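Home | Builds | Parts | Manual | Forum | Log in

4. Fitting and checking the gripper

Written for the Ondau two-finger kit on a Brikent arm. Other arms may work. The seller says they all do, and I would want to see that before spending money on it.

4.1 Before you start

1. Switch the arm off at the wall. The stop button on the pendant holds the joints but leaves the supply live.
2. Clear the table as far as the fingers can reach, with the arm stretched out.
3. Check the finger bolts by hand, both sides. The kit sheet says they come tightened from the factory. Two of mine did not.

CAUTION: Keep your hands out of the gap between the fingers whenever power is on. The "soft close" setting is only a setting, and it goes back to default after an update.

4.2 Opening and homing

4. Power up and wait for the gripper to report ready. If it says ready at once, don't believe it — cycle the power and wait again.
5. Send the open command with nothing in the fingers. Both should travel out to the stops.
6. Look down along the body. The two fingers should mirror each other. If one sits further in, loosen its base bolts, square it up and repeat step 5.

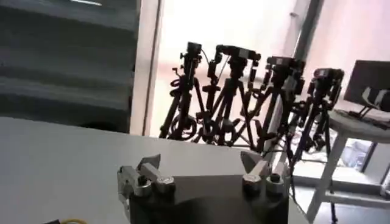
7. Set this as your home opening and save it under a name you'll recognize. The Tanoli software will offer to "learn" the opening for you. I tried that on 5 evenings and ended up typing the value in by hand.
8. Run 300 open and close cycles with the arm parked. This takes over an hour. Stay in the room.
9. Recheck the bolts.

NOTE: The advertised repeat accuracy was measured on somebody else's bench. Put a feeler gauge between the tips at the closed position and write down your own number.

4.3 Camera check

10. Set up any outside cameras after homing, and lock the tripod heads.
11. Avoid aiming them straight at a window. Auto exposure is supposed to cope with bright glass. In the Trirnham shop in July it left the fingers too dark to track until late afternoon.
12. Keep loose cable off the table and clear of the tripod legs. One snagged lead means doing the whole camera calibration again.
13. Jog the arm at the slowest speed through its full range. Watch the wrist cable at the far end of each move, where it pulls first.

CAUTION: Do not rely on collision detection for step 13. It stops the arm after contact.

If the gripper drifts from home by the next session, go back to step 5 before you touch any software settings. Reinstalling Tanoli has never fixed a loose finger for me.

Next: 5. First pick with a foam block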